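Project report: the gripper that stopped in midair
Group project, robotics elective, Lindgate campus. Handed in 27th May

Our project was called Sutik, and it was supposed to be about picking up soft things from a kitchen counter and putting them somewhere else. It ended up being mostly about a fault. I'm going to write the report around the fault because that's where all my hours went, and I learned a lot more from it than from the parts that worked!

The pictures are from the counter we worked on, one from the wrist camera and one from a wider view.
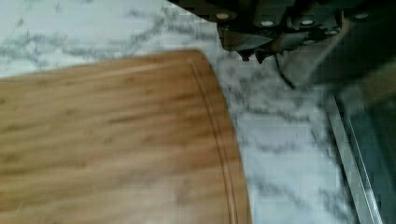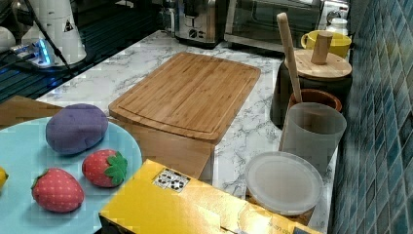

What we planned back in March was pretty simple. The arm starts from a home pose, finds a plush toy, closes on it, carries it over and lets go. We used the Nirnell control software that the lab already had, plus a motor driver from Geerts for the gripper. I wrote the part that decides when the fingers have closed enough. My partner did the vision part and has written that up separately, so I won't get into it much.

The first two weeks went great. Then one afternoon the arm picked up a toy, lifted it, and froze. No error on the screen, no beep, nothing. The fingers stayed closed and the arm held its pose. I pressed stop, restarted everything and it ran fine for the rest of the session, so I did what I think most people would do and ignored it. Big mistake.

It came back the next session, and this time it was worse. The arm froze halfway through a move, and when I restarted the software it did not stay frozen - it carried on with the old move, right away, while my hand was on its way in to grab the toy. It bumped my knuckles. I wasn't hurt (it was on the slow speed setting, thank goodness) but it really scared me, and our instructor had us fill in an incident form and stop all runs until we could explain it. That was fair. I was annoyed for a day and then I got over it.

So, finding the cause. My first guess was my own code, because it usually is. I thought my close-enough check was stuck waiting for a force reading that never came. I added a timeout and felt very smart, and the arm froze again on the very next run. Then I blamed the network and swapped a switch and two cables. No change. I spent way too long on that one.

What finally helped was just logging everything. I saved every message between the computer and the gripper driver and let the arm repeat one short motion with nothing in the fingers and everybody standing behind the line. We got 3,902 cycles out of that, spread over several sessions, and the arm froze in 30 of them. That was enough to see a pattern. Every single freeze happened on the lift, with the wrist turned most of the way over, and every time the last thing in the log was the driver dropping off and coming back a moment later.

After that it was kind of obvious. The gripper cable had been tied too tight at the wrist when we mounted it, and at that one angle it pulled on the connector. The driver lost contact, reset itself and came back up, but the Nirnell software was still waiting for an answer to its old message and never asked again. So the loose contact started it, and the software made it look like a mystery.

The lurch on restart was a different problem, and it's the one I care about more. We were saving the last target position to a file so we could pick up where we left off after a crash. I added that! It seemed handy at the time. On startup the program read the file and went straight there, without asking anyone.

We made three changes. The cable now has a longer loop at the wrist and a clamp that takes the strain off the connector. The program checks for a reply from the driver and goes into a proper fault state if it doesn't get one, with a message on the screen. And the saved target is gone completely - after any restart the arm does nothing until a person presses the enable button, and then it goes to the home pose at low speed.

After the changes we ran the same motion for 900 cycles and had no freezes. We also pulled the connector out on purpose a bunch of times with the arm moving, and it stopped and showed the fault each time. The instructor signed the form and we were allowed to go back to toys.

There are still things I don't love. The software stop takes longer than I'd like, and I haven't measured it properly. The clamp is 3D printed and I don't know how it will hold up over a whole semester. We also ran out of time for the full pick and place test, so the results section for that is shorter than we promised in the proposal.

If another group takes over Sutik, please read the log notes before you touch the wrist cable, and keep your hands out until the enable light is off. The raw logs are in the project folder, sorted by session, and the old version of the startup code is in there too in case anyone wants to compare.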